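House rules for hand-held grippers

30 January 2020

I have been putting off writing this because it is mostly housekeeping. Narendra Upadhyay asked me for it twice before Christmas, so he gets it now, and so does anyone else who collects demonstrations with a gripper held in the hand and would like to start from somebody else's list.

Some background first. We have been recording table-top tasks for the Plaralau project for a good while now, with people picking things up and putting them down by hand using a gripper with two fingers and a camera on it. No arm is involved at that stage. The recordings go to Clirnden, where they are sorted and used for training, and what comes back to us is either silence or a list of rejected files. In the autumn the list was long. From one batch of 1399 recordings, almost a third came back, and when Narendra and I went through the reasons there was very little wrong with the way people had done the tasks. The trouble was in how each session had been set up and closed down. Somebody had started recording before the jaws were fully open. Somebody had changed a pad halfway through and not written it down. One whole afternoon had been shot with a table lamp switched on behind the operator, and then the lamp was moved.

So we wrote some rules. They fitted on one side of paper at first and now they run to two. I don't claim they are a standard. There are proper safety standards for industrial robots and if you have a powered arm in the room you should be reading those before you read me. What I have is a list of habits for a tool that weighs about as much as a bag of sugar and can at worst pinch your finger.

Start open and start empty

Every recording begins with the jaws wide apart, nothing between them, and the fingers over bare table. Hold that for a slow count of two, then begin the task. At the end, come back to the same position and hold it again.

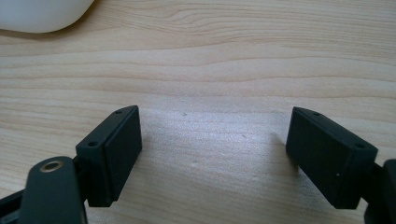

Jaws open over the table at the workbench.

We argued about this one more than any other. The people doing the recording found it tedious, and I understand why, as on a short task the waiting at each end can be a good part of the whole recording. But without it there is no reliable way to tell where one attempt stops and the next one starts, and the person at Clirnden has to go in and cut the files by eye. With it, the cutting is done by a script. The script isn't clever. It looks for the open position and a bit of stillness, and if it finds both it puts a mark there.

The rule says "fully open", and we had to add a line explaining what that means. On our grippers there is a mechanical stop, and fully open means against the stop. Before we added the line, people were opening to whatever felt comfortable, and comfortable varied a lot from hand to hand.

Keep the pads matched

Both pads are changed together, even if only one of them is worn. They come from the same packet. The date goes in the logbook, along with the gripper's number and your initials. If a pad lifts at a corner during a session, stop, throw away the recording you are in the middle of, and change both.

I used to think this was fussy. Then we had a run of six sessions with a new pad on one side and an old one on the other, and small objects kept turning slightly as they were gripped. An operator corrects for that without noticing. You watch the recordings back and the wrist is doing a small twist at the moment of contact on every single pick, and that twist is now in the training data as if it were part of the job.

Wiping the pads is allowed between recordings, with a dry cloth. No sprays. We tried a cleaning spray and it left the surface slippery for longer than anyone had patience for.

Check the screws with the right driver

This goes at the start of a session and again after lunch. Use the small driver kept with the gripper and stop when you feel resistance. Do not lean on it. The holes are set into plastic and plastic does not forgive. We have ruined two finger blocks by over-tightening and none by leaving a screw slightly loose, so the wording of the rule now leans towards gentle.

While you are there, move the linkage by hand through its whole travel and feel for grit at the pivots. If there is any, the gripper goes on the shelf with a paper tag on it and you take the spare. The tag must say what is wrong. "Broken" is not enough. We had one gripper tagged "broken" that was taken apart and put back together by three different people over January, and none of them could find anything the matter with it.

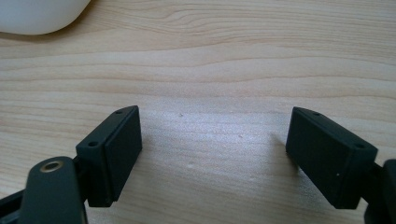
Clearing the table is the rule I get asked about most, and mostly by people who think it must mean a laboratory surface with nothing on it. We have never asked for that. The rule as written says the working area has to be clear, and the working area is the part the fingers will pass over plus a hand's width all round. Outside it, things may stay where they are so long as they don't move between the first recording of a session and the last. A smooth white thing lying up in the top left corner, well away from the jaws, is fine by me. If it is there in the first recording I want it there in the last one too, and if somebody needs it for something else, the session ends and a new one begins. Dust I have stopped worrying about. There are a few pale specks on the wood between the fingers and I would pass that without a second look. Crumbs are another matter, as they get picked up on the pads, and so there is no eating at the recording table at all.

Mind the shine

Our tables are light wood and they reflect. An overhead light will put a pale patch somewhere on the surface whatever you do, and the rule doesn't ask you to get rid of it. It asks you to use the same lights throughout a session and to write down which ones. Blinds are either down or up, not halfway. No table lamps.

We did look at covering the tables with dark cloth. Rathjen, who supply our spare parts, do it in their own workshop and their pictures look very tidy. I was in favour for a week or so. What put me off was that the cloth rucked up whenever anybody slid an object across it, and then you were training on rucks. There was also the argument, which was Narendra's and which I now agree with, that the tables people have at home are often wooden and often shiny, and the thing is supposed to work on those in the end. So we kept the wood and wrote a rule about lights.

Write it down at the time

The logbook is paper. It lives on the windowsill with a pencil tied to it. Each session gets one line for the start, one for the end, and one for every change in between. I know it would be neater to have it on a screen, and we had a form on a tablet for a while, but the tablet went to sleep, wanted a password, and people filled it in afterwards from memory. The pencil is better. At the end of the day somebody types the lines into the shared sheet, and if they can't read the handwriting they go and ask.

What has to be in a line: the time, gripper number, operator's initials, the task code and what changed. If nothing changed, write "none", so that we know the question was asked.

Stop when you are tired

We set a limit of 31 recordings before a break. It started out as thirty and somebody pointed out that the first one is always a throwaway to check the camera is running, so it became thirty-one and has stayed there. The break is a real break, away from the table. Holding your wrist at a working angle is harder than it looks and the quality goes before you feel sore. You can see it in the files, where the approach gets lower and sloppier and the jaws start closing before they are lined up.

Anyone can stop early without giving a reason. That is written in the rules because one of our newer people carried on with a bad wrist for most of a week and did not like to say.

Throwing things away

If you know a recording is bad, mark it bad straight away and carry on. Don't delete it. Deleted files leave gaps in the numbering, and gaps mean somebody writing to me to ask where number such-and-such has gone. A dropped object isn't a bad recording, by the way. Drops are useful and Clirnden want them. Bad means the set-up was wrong: the jaws didn't start open, something was moved, the light changed, a hand that wasn't holding the gripper came across the table.

What happened afterwards

The last batch had 7 rejections, all from the same morning, and all because the camera had not been plugged in properly. I have added a line about the camera plug.

Jelus, the other group collecting for the project, have asked whether they can use the list, and of course they can. They have a different make of gripper with a softer finger, so the section on pads won't suit them and the bit about the mechanical stop may not either. I have told them to cross out what doesn't fit and send me the crossed-out version. If enough of it survives I might try to split ours into a general part and a part for our own tool, though I would want to leave that until the current tasks are finished.

Narendra has also asked for a version with the reasons taken out, to pin up next to the table. I am less keen on that. The people who follow the rules best are the ones who were here when we argued about them. But the wall copy is probably going to happen, and he has already bought the drawing pins.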